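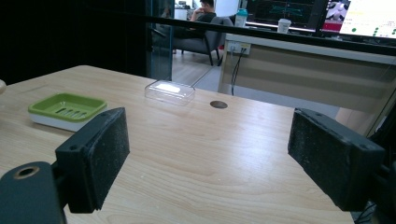
食品を扱うハンドの動作データを人の手で集める現場が増えている。産業用ロボットの安全については規格の蓄積があるが、人がグリッパーを握って作業を記録する段階になると、決まりごとは会社ごとにばらつく。同じ作業を記録しても、隣の部署のデータと混ぜて使えないという話は珍しくない。

Paddaleが3月に改訂した社内基準は、この段階だけを対象にしている。全文は2ページ。記録前の確認、作業中の手順、記録後の仕分けの順に並ぶ。旧版は127項目あり、現場では読まれていなかったという。

記録前の確認で最初に来るのは指先のパッドだ。フォーム材は細かいごみを拾いやすく、付着したまま続けると滑り方が変わる。新基準では100回の把持ごとに表面を点検し、清掃または交換の記録を残す。交換した日のデータには印を付け、前後を分けて保存する。

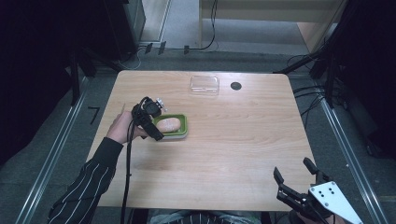 作業中の手順では、物の置き方と近づき方が細かく決められている。対象物は手前側に置き、使わない容器は奥へ寄せる。緑のトレイに入った楕円形のパンであれば、グリッパーの先は端の側から近づける。ケーブルは天板の上に這わせず、手前の縁から下へ垂らす。床に回したケーブルの扱いは別項になっており、歩く経路を横切る場合は固定が必要になる。

仕分けの基準は厳しくなった。Bustaと共同で行った試行では、約473件の記録のうち、開始姿勢がそろわないものを学習用から外した。失敗した把持は捨てずに別の区分で残す。つかみ損ねた記録にも使い道があるためで、削除には責任者の承認が要る。

課題もある。把持の強さは作業者の感覚に頼る部分が大きく、数値の上限はまだ定まっていない。部品メーカーのCloutierは、柔らかい食品向けに開閉幅で管理する案を出している。Raltettiの工場では、この案に沿った点検表の試用が始まった。Paddaleは試用の結果を受け取った後、次の改訂で該当する項を書き直す予定だ。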